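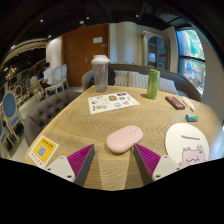
Bandamari, the discount grocery chain, will start selling prepaid mobile plans under its own Skevora label in July. The service runs as a virtual operator on the Drumus network and is sold in all 995 Bandamari stores and through the chain's web shop. The base plan carries 50 GB of data per month at speeds of up to 1000 Mbps, with calls and texts included. SIM cards are kept at the register. Online, the same shelf page lists small computer accessories, among them a pale pink mouse with a flattened oval body, and one checkout covers both.

Activation takes place in the Skevora app or by texting the card number to 2052. Number transfers are handled by Breathnach, the billing contractor, and require the account PIN from the previous carrier.

Product manager Áine Corrigan said payment card details are stored separately from grocery loyalty accounts - the two logins cannot be merged at launch. Unused data expires at the end of each billing period. Roaming packages are planned for a later release, with prices still to be set.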